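Speaker notes - open day talk, kitchen bench demonstration

(Wait for the people at the back to find a chair. Water is on the lectern.)

Good morning, everybody, and thank you for coming all the way out to Numano. I know the turnoff is easy to miss, and I'm grateful to those of you who went round twice and still came in smiling. My name is Rosalba Gentile and I look after the simulation side of things, so what I'm showing you today was worked out on a computer, with a rendered arm at a rendered kitchen counter.

Start with the everyday things. A spoon, a fork, a green block, plenty of brown marble. We wanted the sort of bench you'd have at home on a normal morning, before anybody has tidied up for visitors.
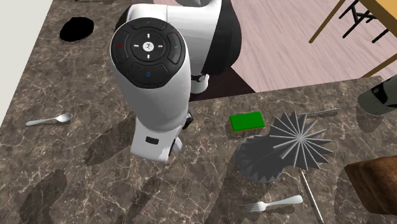 Dutell asked at the last open day whether a simulated kitchen could teach us anything a real one couldn't, and whether we weren't just playing house. It's a fair thing to ask, and I've been chewing on it ever since! My answer is that we can run the same bench 200 times before lunch and not one cup gets broken. (Pause here, people usually want to chat about cups.)

Now, clutter. Tall things are a bother because the arm has to come down beside them, and fluted shapes are a bother of their own - all those ridges, and no nice flat side to judge a distance by. Grasso is the name we gave this bench layout, and it's my favourite, bread and all.
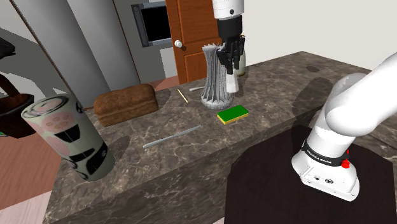

We keep the layouts deliberately a bit awkward. If you've ever cooked in somebody else's kitchen, you'll know the feeling of reaching past three things to get at the one you want. (Skip the bit on lighting if we started late.)

Next, fingers. Two of them have to come in on either side of a thing and leave themselves a little room, and with a shaker you've got a round cap at one end and flat panels along the body. Go slowly on this slide.

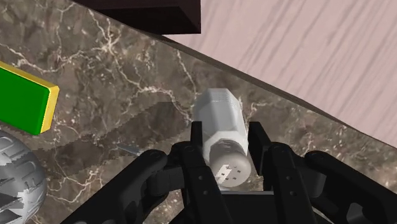 The layout that follows is called Undix, and we'll have it running on the big screen after morning tea, for 30 minutes or until the scones are gone. Please come up close and ask whatever you like.

(Questions. Repeat each one into the microphone for the back row.)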